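Wendden Parish Register Transcriptions
Data card, release 2

Summary

This dataset contains transcribed entries from the baptism, marriage and burial registers of the former parish of Wendden. It holds 3,663 entries taken from 40 bound volumes. The transcriptions are maintained by the Janjua Archive and are intended for family historians, local historians and students of naming practice.

Contents

Each row represents one register entry. The fields are volume, page, entry type, event date, surname, given names, residence, occupation and transcriber note. Spelling follows the register. Where a clerk wrote the same surname in two ways within a single entry, both forms are kept and separated by a slash. Blank fields mean that the register itself is blank. Text that could not be read is marked [illegible].

Known limitations

Burial entries in volumes 11 through 14 suffered water damage, and 574 rows contain at least one illegible field. Occupations were seldom recorded for women. Dates before the calendar change have not been adjusted. Users should not treat the absence of a family from the index as evidence that it did not live in the parish.

Changes in this release

Place names in the outlying hamlets of Loltunus and Nutar have been checked against the tithe map. Duplicate rows created when two transcribers worked on the same page have been merged. The column formerly called "abode" is now called "residence."

Corrections

Proposed corrections should cite the volume and page and give the reading in full. Corrections received by 27th September will be considered for the next release. Paper submissions are accepted at the reading room desk on a single sheet, one entry per sheet.
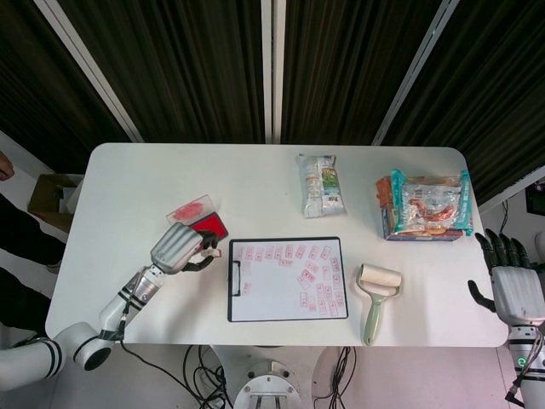 Gwendolyn Lyons has asked that the slash between variant surnames be replaced by a second column, as the present form breaks alphabetical sorting in most spreadsheet programs. The request is under review. Until it is settled, users may split the field at the slash without loss of information.

Citation

Wendden Parish Register Transcriptions, release 2, edited by Uzma Ghauri. Janjua Archive.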